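Zukura printed cloth, large, mountain pattern: my review after 3 months

I bought this cloth from Kukberg in October to put over my old work table. I paid 40 with shipping and it arrived folded very flat.

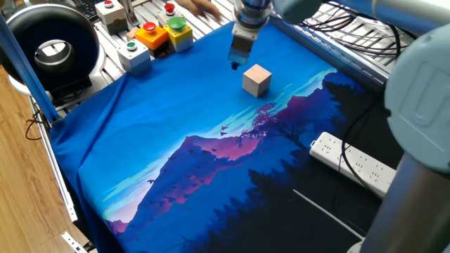 The first wash I did cold, with a little vinegar, and the color stayed. Ironing is slower. Please iron from the back side, on low.

What I like less: the hem is sewn only once, and in one corner the thread already came out. I wrote to the shop and Nazmiye Keskin answered the same evening and offered me a small refund.
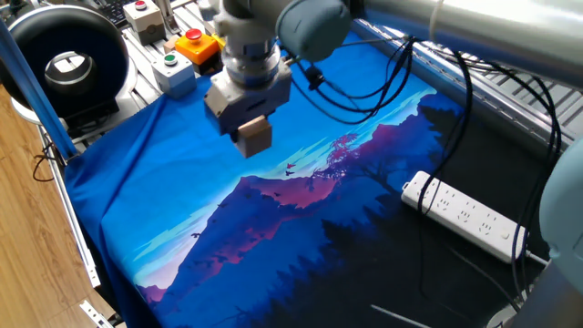
Would I buy again

I think so, but maybe the Vadomberg one, which is heavier and costs double.

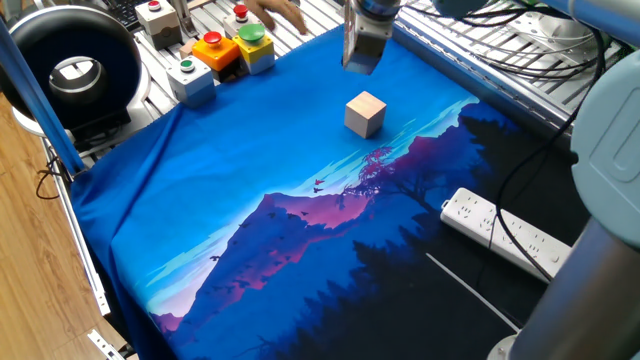
Does it slip on a smooth table?
Mine did in the first week. I put a thin rubber mat under it and now it stays.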